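About us

Esanton began with one table and a kettle. Tâm Sầm wanted a place where people from the workshops on Katitz Lane could stop for a drink and a bite without having to buy a full meal, and so many turned up that we had to find a bigger kitchen!

We still do the simple things, and we love doing them. Cold drinks, snack bars, little packets of something sweet or salty -- all set out where you can reach them, with cups and plates in whatever colours we happen to like that month.

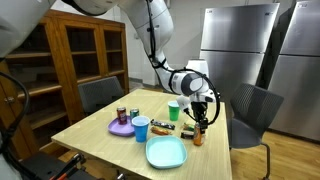 Everyone on the team takes a turn at laying the table, and everyone has strong views on it. Jiang Street regulars will know our long-running debate about whether bars belong on a plate (Tâm says yes, always).

These days we look after break times for 54 small workplaces, and last February we opened our second kitchen, at Kedosier Yard. It has four big windows and a proper pantry, and we're so pleased with it.

Come and say hello -- the door is open from eight on weekdays, and there's usually a chair going spare.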